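Grudular（数据集）

Grudular 是一套双臂机器人操作示范数据集，由 Virura 实验室采集和维护，供模仿学习研究使用。数据集收录两条机械臂在桌面围舱内协同摆弄小件物品的过程，包括打开盒子、合上盒盖、把盒子转个方向，以及在两只夹爪之间传递东西。现行版本为第 2 版，共 1058 段示范，其中 206 段标注为“未完成”，照样发布。

数据集名称没有公认的词源。项目主页称其为缩写，但从未给出展开形式，几位早期成员提供的解释也互不相同。维护者 Katherine Muñoz 在更新日志里写过一句“名字先用着”，此后便一直用着。

背景

模仿学习的基本做法是让人先做，让模型跟着学。人操纵机械臂完成一件事，系统同步记下各关节的位置、夹爪的开合和各路相机的画面，合起来叫一段示范，也有人叫一条轨迹或一个回合。攒够了示范，再训练一个策略网络，使它在看到类似画面时给出类似动作。这里的“够”是多少，文献里有许多答案，多数等于作者当时手上有的数量。

单臂的公开数据较为丰富，双臂的则要少一些。两条手臂同时工作，操作员要兼顾的东西多了一倍，出错的方式却不止多一倍：左臂扶住盒子时右臂可能够不着，右臂够着时左臂可能已经把盒子推走了。Grudular 立项时的目标是提供一批场景固定、任务简单、标注老实的双臂示范。立项书里还有一项“覆盖厨房全部常见操作”，第 1 版发布前被悄悄删去。

采集环境

全部示范都在一个代号 Cervantes 的工位上录制。工位由铝型材搭成，三面围挡，底部铺浅色带纹理的面板，两条机械臂并排装在前侧横梁上，向中间伸展。围挡内侧贴彩色格子墙纸。墙纸的选择在用户讨论区里引起过比模型结构更长的争论：一派认为背景应当素净，免得网络学到无关的东西；另一派认为真实房间本来就不素净，网络早晚要学会对格子视而不见。墙纸最终留下，理由见于更新日志，全文为“已经贴好了”。

画面来自两类相机。固定相机架在工作区外，负责看全局；腕部相机装在机械臂末端，随手臂移动，负责看细节。腕部视角的好处在于夹爪靠近物体时画面仍有足够分辨率，坏处也在于此：手臂一旦凑得过近，整幅画面可能都是盒盖图案，物体的边缘、朝向以及世界的其余部分一概欠奉。
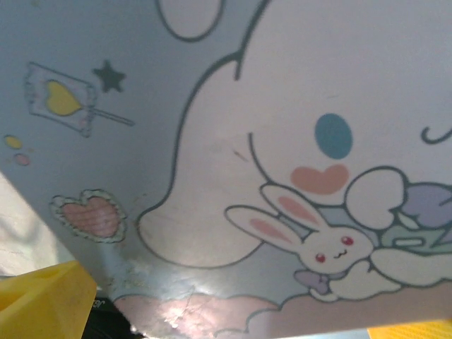

腕部相机近距离画面：印花面板上的白色卡通形象与小白兔，印刷面有反光和磨损。

这类画面在数据集中称为“贴脸帧”，保留不删。维护者的考虑是，策略在运行时同样会遇到它们，训练时替它回避，等于考试前把难题从课本里撕掉。不过文档也建议使用者不要只凭腕部相机训练。有用户试过，并在讨论区报告说，模型对兔子表现出稳定的兴趣，对盒盖的开口则没有。

物品

数据集使用的物品大多是小盒子、小块状物和带卡扣的容器。挑选标准写在采集手册的物品一章，主要有重量、尺寸和夹爪能否抓稳几项，另有一条补充说明：印花图案不作为剔除依据。卡通盒子由此得以入选，并成为出镜最多的物品之一。

印刷面的反光对采集是一种麻烦。灯光打在光滑表面上形成亮斑，亮斑随视角移动，图案中原本清楚的线条会忽然少掉一截。第 1 版曾在盒盖上喷过哑光剂，效果良好，唯一的缺点是粉末沾满夹爪，抓什么滑什么。第 2 版取消了这道工序，改为在元数据中加一个“强反光”字段，由标注员手工勾选。

物品磨损也有字段。盒面上的刮痕会随着使用增多，同一件物品早期和晚期的样子并不完全相同。有研究者把这一点列为数据漂移，有研究者把它列为免费的数据增强，两篇论文引用的是同一个字段。

采集流程

示范采用主从式遥操作。操作员坐在围舱外，双手各握一条结构相近的主动臂，围舱内的从动臂跟随其动作。控制和录制由 Drindari 软件完成，这是 Virura 实验室自用的一套程序，能够把关节读数与图像对齐到同一时间轴。Drindari 的界面上有“开始”“保存”“作废”等按钮，早期版本中“保存”与“作废”紧挨着且颜色相同，由此损失的示范数量没有统计，原因是它们都作废了。

每段示范最长 900 帧，到点自动停止。流程大致如下：先把物品摆到起始位置，两臂回到初始姿态；操作员确认各路画面正常后开始录制；任务完成，松开夹爪，两臂退开，再按保存。手册特别要求退开这一步不得省略。第 1 版的示范往往在任务达成的一瞬间结束，结果训练出来的策略完成任务后无事可做，便捏着盒子不放，一直捏到有人去按急停。

起始位置的摆放同样有规定。若每次都放在正中央，模型只会学到正中央；若由操作员随意摆放，人又有自己的习惯，所谓随意往往集中在离右手不远的一小片区域。项目组因此改用程序给出位置和朝向，操作员照着摆。手册在此处注明“请照着摆”，下一页又注明一次。

操作员上岗前要练习。评判标准不看速度，主要看动作是否连贯、两臂有无无谓的停顿。停顿是模仿学习中一个不大体面的问题：人在犹豫时会让手臂悬着不动，相机忠实地记下一长串几乎相同的画面，网络也就忠实地学会了悬着不动。更棘手的情形是两只夹爪相对靠近、都在等对方先动。人会在片刻之后自行决定由哪边让步，策略网络没有这份社交经验，可能让上一整段。
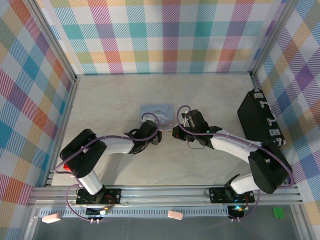 针对双臂互等，第 2 版在手册中引入了“主手”约定：每项任务事先指定由哪条手臂先接触物品，另一条手臂须待其夹稳后再靠近。约定使示范之间的一致性有所提高，也招来了批评。反对者认为，人做家务时并不会预先宣布主手，照此采集的数据过于规矩。Muñoz 在讨论区的回复是，欢迎提交不规矩的数据，格式说明在附录里。截至现行版本，附录的下载次数高于提交次数，后者为零。

传递类任务另有一条规定，即交接时必须有一小段两只夹爪同时夹住物品的重叠时间。操作员普遍不喜欢这一段，因为两条手臂此时经由物品连在一起，哪一边多动一点，另一边都会较劲。软质物品尚能忍受，硬盒子则会发出声音。数据集不含音频，所以使用者听不到这种声音，也听不到操作员对它的评论。

线缆是手册中篇幅最长的一章。机械臂的线要留足余量，否则手臂伸到远处时会被扯住；余量太多，线又会垂进相机视野，或者被夹爪当成物品。现行做法是让线沿臂身走，在关节处留出弧形。每次开工前须让两臂各走一遍最大行程，观察弧形是否还像弧形。

标注

每段示范附一句任务描述、一个结果标签和若干可选字段。任务描述由操作员用自然语言填写，本意是增加语言多样性。实际得到的多样性主要体现在标点上，句子本身则高度趋同，“把盒子打开”一句占去开盒任务的大半。项目组后来请不参与采集的人观看录像重新描述，得到了丰富得多的文本，其中一部分描述的是墙纸。两套描述现在并列提供。

结果标签分“完成”和“未完成”。标为未完成的 206 段包括夹空、掉落、盒盖只开了一半，以及操作员做完了另一项任务的情况。最后一种在内部曾有单独的标签，因措辞不够客气，发布前并入未完成。失败示范的用途在学界仍有分歧，有人拿来训练成败判别器，有人用于学习如何从失误中恢复，更多的人在读取数据时第一行代码就把它们滤掉。

标签由两名标注员分别填写，意见不同时由第三人裁定。分歧多集中在“盒盖算不算合上”。手册为此规定，盖沿与盒身之间看不出缝隙即为合上，并随即承认，固定相机的分辨率在多数角度下都看不出缝隙。

数据格式

每段示范为一个独立文件夹，内含各路视频、关节与夹爪数据表，以及一份元数据。左右臂以面向围舱的操作员视角定义，即操作员左手侧为左臂。第 1 版的说明文件沿用了这一定义，读取脚本却采用了从围舱后墙往外看的方向。凡是用该脚本训练的双臂策略，都学到了一种镜像的人生。错误在第 2 版中更正，旧脚本仍可下载，供需要复现旧结果的人使用。

时间戳以采集主机的时钟为准。相机与关节的采样速率不同，发布前已重新对齐，原始时间戳另存一列。文档提醒使用者不要同时使用两列，这条提醒是应某篇论文的作者请求加上的，作者要求不具名。

使用与评价

Grudular 主要用于小型双臂策略的训练和对比，也被当作预训练之后的微调数据。它的长处是场景统一、失败示范标注清楚，适合用来检查一个方法在条件良好时能否工作。至于条件不良时如何，数据集帮不上太多忙：全部示范出自同一个围舱、同一套灯光和同一面墙纸。有评论称，在 Grudular 上训练的策略换一张素色背景便会迷路，项目组在文档的“已知局限”一节引用了这条评论，未作反驳。

另一项常见批评涉及操作员风格。各人的手法差别明显，有人习惯先用夹爪侧面把盒子推正，有人坚持悬空对准后再下手。模型若同时见到两种做法，可能取其平均，在推与不推之间选出一个于事无补的位置。元数据中因此保留了匿名的操作员编号，使用者可以按编号筛选。讨论区里流传着一份“哪个编号最好学”的排名，项目组表示不认可该排名，排名靠前的操作员表示可以理解其中的道理。

版本沿革

第 1 版只包含开盒与合盖两类任务，于某年 May 对外开放，随即因左右颠倒问题收到大量来信。第 2 版加入转向和传递任务，统一了起始位置的生成方法，增加反光、磨损和主手字段，并重新录制了所有缺少退开动作的示范。重录工作由原操作员完成，据更新日志记载，他们的动作比初次录制时流畅，耐心则相反。

下一版的计划页列有布料折叠一项，状态为“讨论中”，备注栏写着“先买布”。

参见

模仿学习
遥操作
双臂操作
行为克隆
分布偏移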